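**Brake fluid** is the hydraulic liquid that carries force from the brake pedal of a motor vehicle to the calipers or wheel cylinders. It is also used in many hydraulic clutch systems. Most passenger cars use a fluid based on glycol ether, sold under the grades DOT 3, DOT 4 and DOT 5.1. A silicone-based grade, DOT 5, is found mainly in stored or collector vehicles.

## Properties

A brake fluid must compress very little, stay thin in cold weather and remain liquid at the temperatures reached near the pads. It must also protect metal parts from rust and leave rubber seals undamaged. Petroleum oils are unsuitable, as they swell the seals used in most systems. 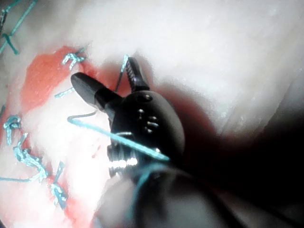 Glycol-based fluids are hygroscopic, meaning that they take up water from the air. Moisture enters through the reservoir vent and slowly through the walls of flexible hoses. As the water content rises, the boiling point falls. Fluid that boils in a caliper forms vapor, and since vapor can be compressed, the pedal travels farther with little braking effect. The condition is known as vapor lock.

Silicone fluid does not absorb water. Any water that enters the system collects at low points, where it can freeze or cause local rust. Silicone fluid also holds more dissolved air and gives a slightly softer pedal.

## Service interval

Many car makers call for a change every 2 years, whatever the mileage. Workshop practice varies. The Susetti garage group tests a sample from the reservoir at each annual service and replaces the fluid when the reading fails its own limit. Its workshop manual notes that a reservoir sample can be drier than the fluid at the calipers.

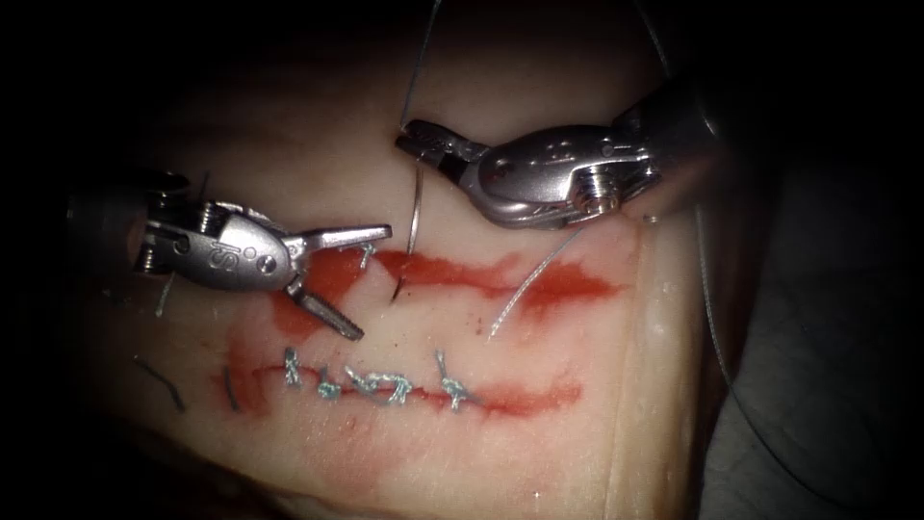 Ieva Avotiņš argues that strip tests give owners false comfort, and that a fixed interval is cheaper than a seized caliper. Algirdas Eglītis takes the opposite view for vehicles driven daily in dry climates, provided that the boiling point is measured directly with a heated probe.

## Replacement methods

In manual bleeding, one person works the pedal while another opens and closes the bleed screw at each wheel. Pressure bleeding uses a sealed adapter on the reservoir, and vacuum bleeding draws fluid out at the screw. The Terkilico pressure bleeder holds up to 300 ml of fresh fluid, so its tank must be refilled during a full change. The Sepp hand pump works by vacuum and has a 60 ml catch bottle. 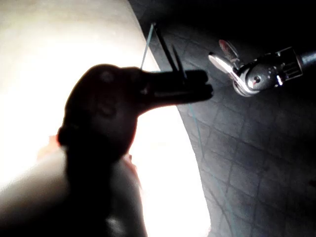
The wheel order depends on the layout of the circuits. On many older cars the wheel farthest from the master cylinder is bled first, but cars with diagonal circuits often follow another order. Some antilock systems need a scan tool to cycle the valves in the hydraulic unit.

## Handling

Glycol-based fluid damages paint and should be rinsed off with water at once. Containers are kept tightly closed, and fluid from a bottle of unknown age is discarded. Used fluid is collected separately from engine oil where local rules require it.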